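3. Materials and methods

3.1 Study sites and participants

Fieldwork took place at two household recycling depots, referred to here by the names their users give them, Lau and Piltura. Both serve small inland towns and the farms around them. Lau is staffed six mornings a week and sits beside the highway. Piltura opens on alternate days, has one attendant, and is reached by an unsealed road that closes after heavy rain. The depots are run under the same shire contract and accept the same materials, so differences between them could not be put down to the rules on what may be dropped off.

We recruited 249 householders through a letter sent with the rates notice. The letter went to 3,000 addresses. People who replied were asked whether they had used either depot in the past year, and those who had not were kept in the sample as non-users. Renters are under-represented, as the rates notice goes to owners, and we return to this in Section 5.2.

Of the people who replied, 25 agreed to a longer interview at home. These interviews were done by the second and third authors and ran from half an hour to most of an afternoon. Participants chose where in the house or yard to talk. Many chose the shed, and this had consequences for the data that we did not plan for. Sheds are where sorted material waits, often for months, and the people we spoke to tended to answer questions by picking something up and telling us about it.

3.2 The survey instrument

The questionnaire was adapted from the one used in our earlier pilot at Skindach, with two changes. First, the pilot had asked people how often they recycled, and the answers were close to useless, as almost everyone said "always" or "whenever I can." We replaced this with questions about the last trip: what was in the vehicle, who loaded it, what else was done in town that day, and whether anything came home again. Second, we dropped the attitude scales. Respondents in the pilot found them repetitive and several left them blank.

A section on containers was added at the suggestion of Vlasta Trajkovski, who had noticed in the pilot interviews that people spoke about bins far more than they spoke about waste. The section asked what containers were kept at home, where they had come from, and which were thought to be good ones. We used the word "good" without defining it.

3.3 Coding

Interviews were transcribed in full and coded by Nisreen Darwish and Ningsih Menon. Each coded the same 7 transcripts independently, then met to settle a shared code list before dividing the remainder. Disagreements were mostly about where "storage" ended and "sorting" began. A householder who puts jars in one box and tins in another is doing both, and we eventually allowed both codes to be applied to the same passage.

The depot observations were written up on the day and coded separately. We did not record number plates or names, and attendants were shown our notes before they were used.

4. Results

4.1 The container as a measure

The clearest finding across the interviews was that people judged how much they had to get rid of by the container it was in, and seldom by weight, value or type. A trip to the depot was made when something was full. One retired shearer at Piltura kept his bottles in a feed bin and went to town when the lid would no longer close. His neighbour, with the same habits and a bigger bin, went half as often and described herself as producing very little rubbish.

This has a bearing on how depots are designed. The large metal bins used at transfer points are chosen for handling and durability, and the people tipping into them read them in other ways. A bin with a few things in the bottom was commonly described as "empty" or "just been done," and some users held back from being the first to put anything in. Several said they had waited in the car until someone else went ahead. The surface mattered as well. Scratched and worn metal was taken as a sign that the bin was used and that rough handling was fine, while new or freshly painted bins made people more careful and slower.

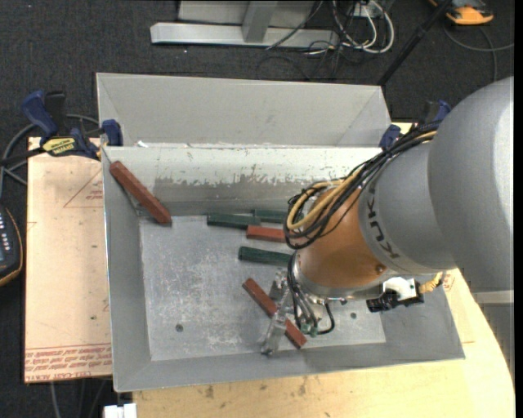

Figure 3. Sheet-metal bin with sloping sides and a worn floor, holding a small number of rectangular blocks.

Aisyah Rahman, who carried out the observations at Lau, recorded the same hesitation in a different form. When a bin was nearly full, users looked for the attendant before tipping, even where a sign told them to go ahead. When it was partly full they did not look at anyone. We call this middle condition "permission by level," and it accounts for a good share of the difference in visit length between the two depots. Piltura's bins are changed over less often, and are therefore in the middle condition for more of the week.

4.2 Who loads the vehicle

Loading was shared less evenly than sorting. In most of the interviewed households one person decided what was ready to go, and a different person drove. Where the same person did both, trips were more frequent and smaller. Parents of school-aged children tended to combine the depot with sport or groceries, and their loads were limited by what would fit around other people in the car. Those with a ute or trailer kept to a pattern closer to the one described in 4.1, waiting until the tray was worth the drive.

Material that came home again was more common than we expected. Paint tins, window glass and treated timber made up the bulk of it. Participants were often embarrassed by this and a few had not told the rest of the household. Sandro Lombardi has described similar behaviour among users of the Janano tip shop — there, unsold goods were taken back and stored for a second attempt — and our results suggest the habit is not limited to things people think are worth money.

4.3 Seasonal change

Use of both depots fell during harvest and rose sharply in October, when fire-season clean-ups begin. The rise at Lau was spread across the morning. At Piltura it was concentrated in the first hour after opening, and the attendant dealt with it by letting people queue inside the gate.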